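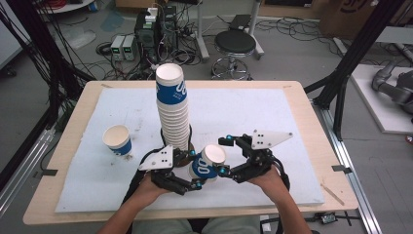

## 4. What people told us about their cups

I'll start with the thing that surprised me most, which was how few people could say where their cup went after they'd finished with it. We spoke to 67 regular buyers of takeaway tea and coffee in Viltby and Murley, and only 9 of them knew whether their town took paper cups with the ordinary paper recycling. The rest guessed, or laughed, or asked me (I had to look it up for Murley).

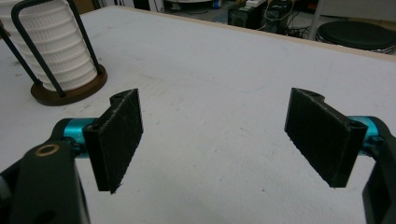

Guessing matters more than you might think, as most paper cups have a thin plastic lining and many paper mills would much prefer not to get them. We emptied the street bins along both high streets in November and counted 1,249 cups. Quite a lot of them still had a lid on and a good inch of drink inside — my shoes have never been the same.

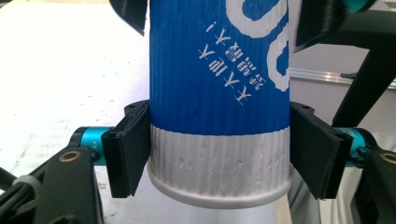 **Figure 3.** Ribbed paper cup with a blue printed design, held upside down.

I'd expected the printing on a cup to make some difference, with plain ones going in the paper bin more often than bright ones. We couldn't find any sign of it. What people did go by was feel: a thick, ridgy wall seemed "more like cardboard" to them, so in it went with the cardboard.

Price came up again and again. Ashby, the café chain that let us stand by its tills, takes a bit off for anyone who brings a mug, and most buyers had seen the notice. Hardly any had a mug with them.

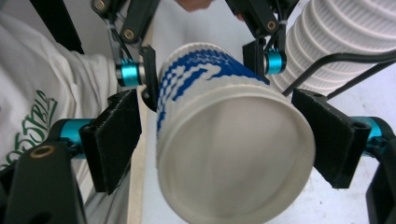 I would if I remembered it, one Murley buyer told us, but it's always sitting on the draining board when I'm at the station. We heard versions of that all week, and I've said it myself more than once. The Omdale deposit scheme, which lends the cup out at the till, gets round the forgetting, and I turn to it in Section 5.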